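3.2 Scene Setup Rules

Before any episode counted toward the benchmark, the scene had to pass a short set of rules drafted by Salian and Wiriya and later adopted for all of the Pletita tasks. The rules cover the simulated room as well as the tabletop. We found early on that two labs could report the same task name and still be running quite different layouts.

The arm base is fixed to its pedestal and may not be moved between episodes. Objects are dropped from a low height and left to settle, and the episode begins only when all of them have stopped moving. Contact between objects is allowed at the start – one may rest partly on another – but no mesh may pass through another mesh. A scene that fails this check is thrown out and drawn again with a new seed. Of 447 scenes generated in September, 317 passed on the first draw.

Objects on the furniture near the table are treated as part of the scene and must be logged with their poses, even when the task does not call for them. Figure 2 shows a layout of this kind.
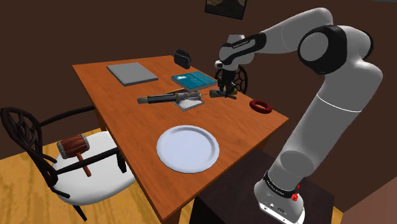
Figure 2. Simulated tabletop scene with the arm on its pedestal. A mallet rests on the seat of the chair at left.

Changes to lighting or wall color are permitted but must be reported with the results. Changes to table height are not permitted, as they alter which grasps the arm can reach. Any lab that needs a different height should register it as a separate task, following the procedure in Section 7.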